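Kollon (proyecto)

Kollon es un parque eólico marino previsto frente a Bullcombe, y confieso que le tengo cariño – llevo siguiéndolo desde que era un plano. Constará de 14 aerogeneradores y un cable de 5 kilómetros hasta la subestación de Plesham. El permiso ambiental se firmó el 25/01/2022. 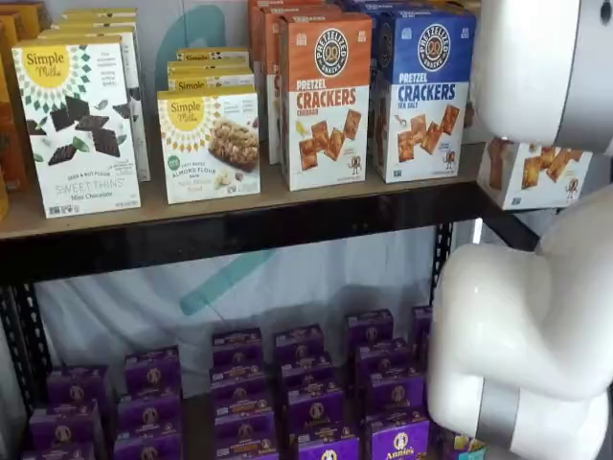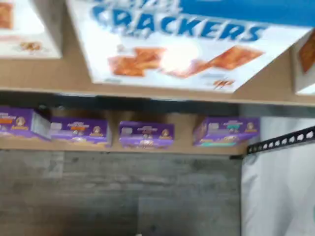
Nuria Cabello me corrige el dato del cable: los 5 kilómetros cuentan solo el tramo submarino, y faltan otros 3 por tierra. Ya lo he apuntado, ¡gracias! La obra civil la lleva Rweyemamu, que empezó en marzo con los accesos.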